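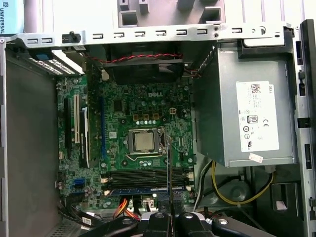 Where we are with the desktops

Hi Katia, and hello to everyone else at Arruda who reads these! It's been a busy stretch in the workshop and I have plenty to tell you, most of it good.

The big delivery from Skisell finally came in, so we now have 80 old office towers stacked along the back wall (please don't visit in your nice coat). Most are the kind we hoped for, plain Dell boxes with four memory slots and a processor you can get at once the cooler is off. I've been opening them up one after another, and the insides are in better shape than I feared when I wrote the proposal.

Memory is the slow part. A lot of the towers came to us with only one stick in them, and one stick won't do for the kids who'll be using these for school video calls. I want two in every machine, matched if we can manage it. We're pulling spares from the towers that won't boot and sorting them by size into egg cartons, a system I'm very proud of.
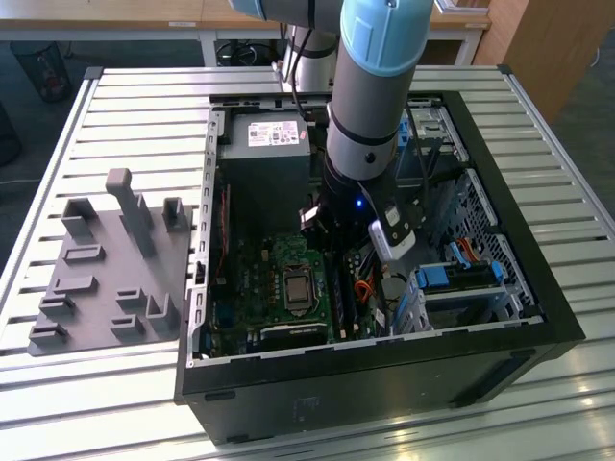
The other thing eating up our hours is thermal paste. Every cooler we lift off needs the old stuff cleaned away before a fresh dab goes on, and some of it has set like candle wax! We got through 6 towers on our best afternoon. I'd love to say that's the normal pace, but four is more like it, and I've changed the schedule to match.

Money next. Of the $3,000 you gave us for parts, the largest piece went to solid state drives from Diltix, then fans and coin batteries. I underestimated the batteries (nearly every board wanted a new one, and I'd budgeted for half). I've moved a little over from the cables line to cover it, and I hope that's okay with you. Receipts are in the shared folder.

Still to do before December: finish the memory swaps, install the software, wipe down the cases, and get the first batch over to the Lustell after-school center. They've cleared a room and keep asking me when, bless them.

One question for you, Katia. Could we spend what's left on keyboards? We have mice coming out of our ears and hardly a keyboard with all its keys.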